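Velletti lança linha de peças de encaixe e tábuas listradas que aguenta ser deixada na sala

3/21/22 — A Velletti apresenta a Skurnex, uma coleção de blocos coloridos e tábuas de madeira para crianças pequenas e para os adultos que pisam neles descalços. A coleção chega às lojas com 239 conjuntos na primeira remessa, número que o departamento comercial considera prudente e o departamento de design considera uma ofensa.

A ideia nasceu em janeiro, quando a designer Alina Nistor devolveu à direção um protótipo cinza-claro, muito elegante, que as crianças convidadas para o teste usaram como banco. Na versão seguinte, as cores voltaram. "Pediram-me sobriedade e eu entreguei sobriedade. Uma menina de três anos perguntou se aquilo era para os avós", conta Nistor. "Depois disso, ninguém mais discutiu o amarelo."

A Skurnex trabalha com formas que se reconhecem de longe: o prisma de oito lados, o cilindro, a estrela. A estrela foi a que deu mais trabalho e rendeu 4 reuniões, uma delas inteiramente dedicada às pontas. Venceu o verde, por cansaço dos demais. 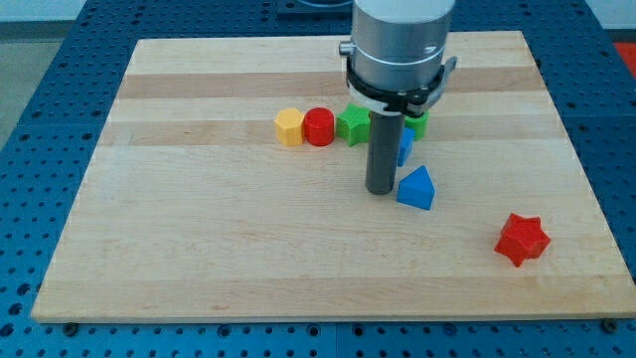 A tábua que serve de base segue outra lógica. É feita de tiras de madeira coladas, em faixas claras e outras mais escuras, e quem a vê costuma perguntar se pode cortar pão em cima. A Velletti prefere que não, embora reconheça que o argumento é bom e que pelo menos um funcionário já o pôs em prática. As faixas ajudam a alinhar as peças, para quem gosta de alinhar peças — o público adulto, segundo as sessões de teste, gosta bastante.

O desenvolvimento foi feito com a marcenaria Kollár, responsável pelas tábuas, e com a Stileck, que cuidou da embalagem. A caixa fecha com todas as peças dentro, inclusive na segunda tentativa. Foram recebidos 1,182 comentários de famílias durante os testes, dos quais uma parcela respeitável tratava do barulho que um cilindro faz ao rolar escada abaixo. A empresa agradece a todos e informa que o barulho permanece.

A coleção Skurnex é vendida em conjuntos com tábua ou em caixas só de peças. Lojistas interessados podem solicitar o catálogo e as condições de revenda ao departamento comercial da Velletti. Pedidos de entrevista com Alina Nistor devem ser enviados à assessoria de imprensa, de preferência sem perguntas sobre o protótipo cinza.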